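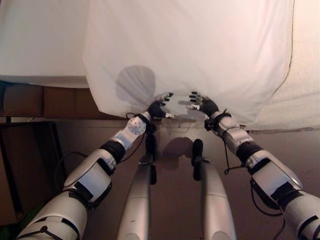

Cillian Ó Dubhghaill commented on my last laundry post that chlorine bleach had turned his grandmother's tablecloth yellow, and could I please stop telling people to reach for it first. Fair enough, Cillian! I went back and read what I wrote and I did make it sound like bleach fixes everything. So this one is a do-over, all white linens, and the bleach stays on the shelf.

Filed under: Laundry Room > Whites & Linens

Start with the label if there is one. Old cloths won't have one, so do the drip test: put a drop of water on a corner and watch. Cotton and linen drink it right up. Polyester lets it sit there in a bead for a while. (Some finishes mess this up, especially on a brand-new cloth, so wash it once before you decide anything.) I have a big one from a shop in Trellano that I swore was linen for years, and it's a blend. It irons beautifully, so I've forgiven it.

The yellow cloth problem

Most yellowing on a cloth that's been put away is old starch, old detergent, or a bit of food oil that never fully washed out. A long soak does more than any amount of scrubbing. I fill the bathtub with warm water, stir in a scoop of oxygen bleach – the powdered kind, and yes I know it has bleach in the name, Cillian, it's a different thing – and make sure every grain is dissolved before the cloth goes in. Then I leave it overnight. If the water looks like tea in the morning, drain it and go again. My worst one took 4 soaks.

Don't do this with silk or wool, or with anything that has metallic thread in it. For colored embroidery, press a damp white rag on the back of the stitching first and see if any dye comes off. If it does, take it to somebody who cleans that kind of thing for a living.

Stains, while I'm at it

Red wine: blot, then cold water poured through from the back. If you've got a bowl and a rubber band you can stretch the stained part over the bowl like a drum and pour right there in the sink. Salt is fine for soaking up the puddle but it won't clean anything, and I say that as a person who has emptied a whole shaker onto a table in front of guests.

Candle wax: let it harden, pop off what you can with a dull butter knife, then put brown paper on both sides and go over it with a warm iron. Keep moving to clean paper. Colored candles leave a little ghost behind, and rubbing alcohol on a cotton ball gets most of it.

Gravy and butter: dish soap, worked in with your fingers, left for a bit, then the warmest water the fabric will take. Check it BEFORE the dryer. I've cooked more butter stains into cloths than I care to admit.

Rust spots: lemon juice and salt and a sunny afternoon on the lawn, then rinse really well. My mother did this every June and I still do. Hers were better at it, or the sun was.

Drying without the creases

Take the cloth out of the washer the second it stops. Give it a good snap, then fold it once over the line with the edges matched up so the weight pulls it straight. If you're drying indoors, use a wide rail or two lines side by side, and stay away from bare wood or anything metal that might mark. A big cloth takes up a ridiculous amount of room and there's no way around that.

Ironing goes so much faster on damp linen. I pull mine down while it still feels cool to the touch, roll it up in a towel, and iron within the hour. Wrong side first, right side just enough for a little shine. For a round cloth start in the middle and work out. Put a clean sheet on the floor under the board so the finished part has somewhere to land – I skipped that once and ironed dog hair into a hem.

If you can't get to it the same day, the rolled-up cloth can go in a plastic bag in the fridge overnight. Don't leave it longer than that or you'll have mildew to deal with instead of wrinkles.

Putting it away

Clean, fully dry, and no starch! Starch it when you take it out. I roll my good ones around a cardboard tube covered in acid-free tissue, and the everyday ones get folded on different lines each time so the creases don't wear through. An old cotton pillowcase makes a nice cover. Skip plastic bins in a hot attic.

Next time I'm doing napkins, including the hot pink ones my sister brought back from Clastano that bled all over everything they touched. If you have a trick for setting a dye, leave it in the comments, I need it.

Get new tips in your inbox! Enter your email to join our newsletter. You can unsubscribe at any time.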